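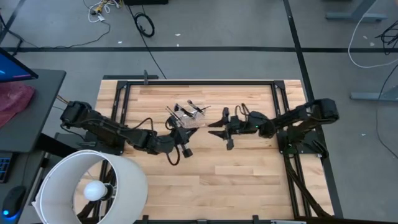

Workbench and small parts check, Visley site, room 2
Walk-through done before lunch, February. Same form as last time, comments typed in after. Copy to Gridthorpe office.

Ratings: OK / FIX / ASK

1. Bench top, surface
OK. Ran a hand over all of it, no splinters. One joint between strips a bit proud near the front, can feel it with a fingernail. Not worth sanding yet. Oil again before summer.

2. Bench top, level
OK. Bubble sits a hair left. Same as last time.

3. Frame and corner brackets
FIX. One bracket screw on the far rail turns by hand. Rest tight. Snugged it but wants threadlocker, none in the drawer. Ordered from Koster with the other stuff.

4. Edges and corners
OK. Rail ends not sharp. Corner cap missing on one leg, low down, shin height. Cap it.

5. Loose items on top
FIX. Slim dark pieces and the clear plastic they go in, out in the middle of the wood. Rule is one job's worth of parts on the bench and the rest in the tray. Anything thin and dark rolls, and you do not find it again till you step on it. Put away at end of task, not end of day.

6. Clear plastic packaging
ASK. Do we keep using the crinkly kind? Splits at the corners, and a split edge will get you like a paper cut. Midetthorpe switched to lidded boxes, 320 mm long, fits the shelf. Would rather have those. Until then: look at the edges before you grab it, bin it if torn. Do not tape.
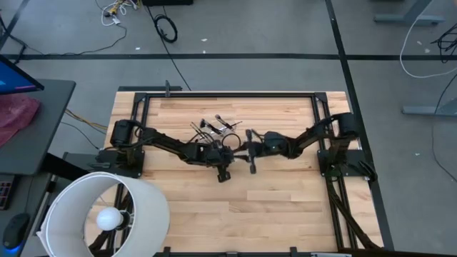
7. Cords, loops, ties
FIX. Thin loops go on the hook or in the tray, not left with the sticks. They catch on everything and drag the whole lot when you pull one. Cut ties go straight in the bin, found two on the floor under the bench.

8. Cables at the bench side
OK for now. Kept to the right side, clear of where people stand. Check the jackets for rub next time, did not have the flashlight with me.

9. Clamps
OK. Opened and closed all of them. One stiff, drop of oil.

10. Floor
OK. Swept. No trip edges, no wet spots. Gray paint wearing by the door, cosmetic. Keep 1,000 mm clear in front of the bench, measured it, fine today. Boxes were in there last month.

11. Lighting
OK. 496 lux at bench height, sheet asks for 300 min. Wipe the lamp anyway, dust on top.

12. Bins
FIX. Plastic and general mixed up again. Labels have peeled off, thats probably why. New labels printed, need sticking on.

13. First aid and eyewash
OK. Box sealed. Plasters low, added to the order.

14. Hand protection
ASK. Thin gloves for unpacking, yes or no? Form says "as required" and people read that as never. I'd say yes for opening plastic, no for sorting small parts, you cant feel them. Need an answer in writing.

15. Exit route
OK. Door opens all the way. Sign lit.

Carried over from last time:
- stool with the wobbly foot. Still here. Tagged it out this time, do not sit on it.
- drawer 3 sticks. Waxed the runner, beter.

To do before next check:
- threadlocker on the far rail bracket
- leg cap
- stick bin labels on
- price for the lidded boxes, ask Midetthorpe where they got theirs
- glove answer
- flashlight check of cables

Items 3, 5, 7 and 12 get looked at again first thing next round. Rest can wait for the full walk-through.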